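November, late, kitchen table

Got in at twenty past nine and ate toast standing up. Writing this while I still have the order of things straight, as Rosalía will want it tomorrow and I always lose the middle part.

The arm stopped again. Same as last week, a protective stop on the wrist joint, but this time it came with the fingers down in the bin and a part between them, and it held on. The log has it at pick 561 of the afternoon run. The run was meant to be 2,260 picks and I had told Maximiliano we would finish it before the end of the month. We won't.

What I saw: the arm went down near the side wall, the finger touched the floor of the bin, and the wrist kept trying to turn. There was a creak from the cables, then the stop. I had my hand on the bin at the time, which I should not have. I was straightening it while the thing was live. I have written that in the book under my own name. The finger came down a hand's width from my thumb, and I was annoyed with myself all the way home.

Maximiliano thinks it is the floor height. The bins were swapped when the Tornovthorpe ones came back and he says the height in the program was never changed. I think it is the cables. They go round the casing in a big loop and when the wrist turns the long way there is not enough slack, so the joint reads the pull as a collision. We went back and forth on this until the tea was cold. Could be both. He moved the floor value, we ran it slow with the lid of the stop button up and me well back by the door, and it tripped again after 200 picks. So I get half a point.

Rang Teltia about the wrist. The man was polite and asked for the fault history, all of it. I counted the lines before sending: 2,036, most of them harmless warnings. Felt sorry for him.

Put one print in here so I remember how the cables were routed before I touch them.
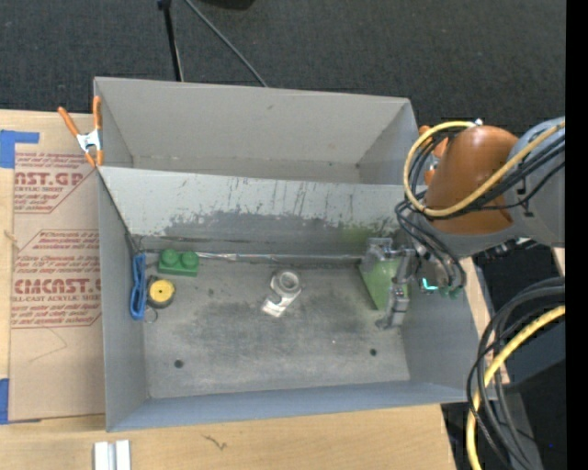 Gripper down at the right end of the front bin, by the green piece. Yellow cable looped round the casing.

Tomorrow: power off and locked before anyone goes near the bins, me included. Take the ties off, give the loop more length, tie it again further back. Check the clamp on the left. Then fifty slow picks with nobody inside the tape. Rosalía wants the whole bench fenced before we go back to full speed and she is right, though it means asking Flirgate for panels and they take for ever.

Thumb is fine. Bins out Thursday week if the council have not changed it again. Need milk.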